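给夹爪做预算这件事，我拖了快一个月

年前总算把今年的设备清单理出个样子了。本来以为就是填个表，结果越填越长，咖啡喝了好几杯，表格还在往下滚……

先说大头：手持夹爪。我们组现在练的是家里的杂活，收鞋、摆鞋、粘扣带这一类，一个人两只手各拿一把。所以买的时候千万别按“把”来算，要按“对”来算！我第一版就写错了，报上去被Charmaine Mkhize打回来，她在旁边批了一句：“那另一只手干嘛？”好吧，是我糊涂。 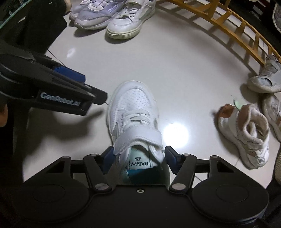
一对夹爪之外还要留多少备件钱？我的做法是按设备总价的三成留，其中大半给指垫和螺丝，剩下的给线缆。

指垫真的是消耗品，别指望它能撑一年。Larkier报过来的是散装价，355块一包，Trimberg便宜一点，但是要起订，30包才发货，我们哪用得了那么多（仓库那个小柜子你们是没见过）。最后我还是选了Larkier，贵就贵点吧，先买5包，用到4月再看。

然后是道具。对，鞋子也得进预算！一开始大家都说从家里拿几双旧的就行，我也这么想，可是真排任务的时候就发现不够：魔术贴的、系带的、旋钮的，最好都有，码数还不能差太多。我列了个单子去批发市场转了一下午，老板以为我是开幼儿园的，热情得不得了，还送了我一包鞋带。

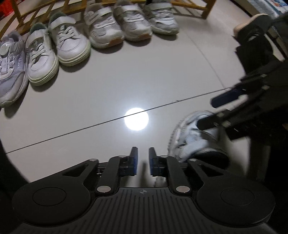 鞋架倒是省钱的一项，木头的，普通家用款就够了，不用买什么展示架。真正容易漏掉的是场地和人工。腾地方、排班、每天收尾检查设备，这些时间都是钱，可是表格里偏偏没有现成的一栏。我后来自己加了一行，叫“杂项工时”，填了大概51个小时，财务居然没问，哈哈。

还有一个纠结的地方是软件。Xu那套一次买断，Lulance是按年付，功能看下来差不多，我个人偏向按年付，因为明年任务换不换还说不准呢。不过组里有人觉得买断省心，两边我都先写进表里了，等开会再吵。

下一步是把运费和保险补上。有做过类似采购的朋友，尤其是备件这块，留言告诉我你们一般留几成，我这个三成纯粹是拍脑袋的，改起来还来得及，表下周才交。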